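Home > Eat > Openings: Stergiou is pouring coffee in Flurnedwood

I got the text from Filipa Godinho at 7 a.m. - "doors are open, hurry" - and I was out of the house with my shoes half tied. Stergiou, the Greek bakery we've been hearing about since December, is finally serving over on the old Mellow corner, and yes, I ate too much (no regrets!).

Antigoni Karras runs the ovens, and she told me she baked 800 sesame rings for day one. By the time I left there were 3 on the rack. I had one warm with honey, then a slice of spinach pie, then a second slice because Filipa was having one and it felt rude not to. 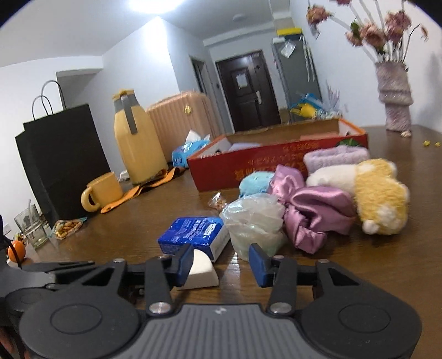 The custard pie sells out fast, so go early and grab a square before you even look at the coffee menu. Danai Theodorakopoulos, who handles the front counter, says they'll add a lunch plate next month, with lentil soup and a lemon chicken I've already begged her to save for me. Cards and cash are both fine, and there's bike parking out back.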